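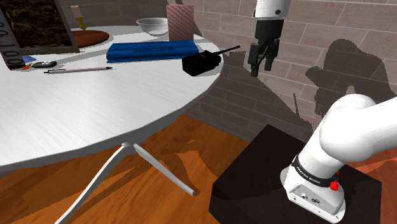 Arm keeps tipping the radio over when it closes on it

Posted by Jia
I'm putting together a table-clearing setup in our shared workshop and doing the practice runs in simulation first. The arm is a Franka on a black block next to a round table. Pens and boxes are fine. The handheld radio is the problem. It lies close to the table's edge with the antenna sticking out past the rim, and the fingers close on the antenna end, so the body swings. I got 4 good lifts out of 35 tries. Is this a grip force thing or am I coming in at the wrong spot?

Haiyan Gu
Wrong spot, I'd say. The antenna weighs next to nothing and all the mass is in the body. Move your grasp point toward the middle of the body and turn the wrist so the fingers close across the narrow side. Also check the collision shape on the radio -- if it's one big box around the body and antenna together, the fingers will stop on empty air. Split it in two. Mine went from useless to 60 percent with that change alone.

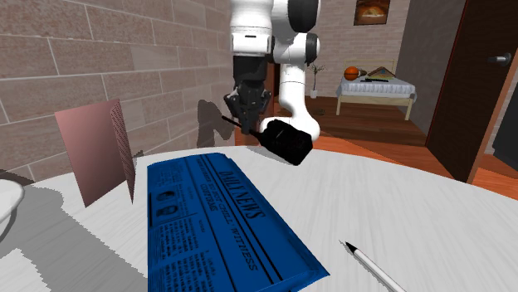 Fingers straight down at the black object, newspaper in front

irnix7
just turn the force up

Arevon
Don't turn the force up yet. Slow the last part of the descent first, and move the radio in from the edge until you have it working.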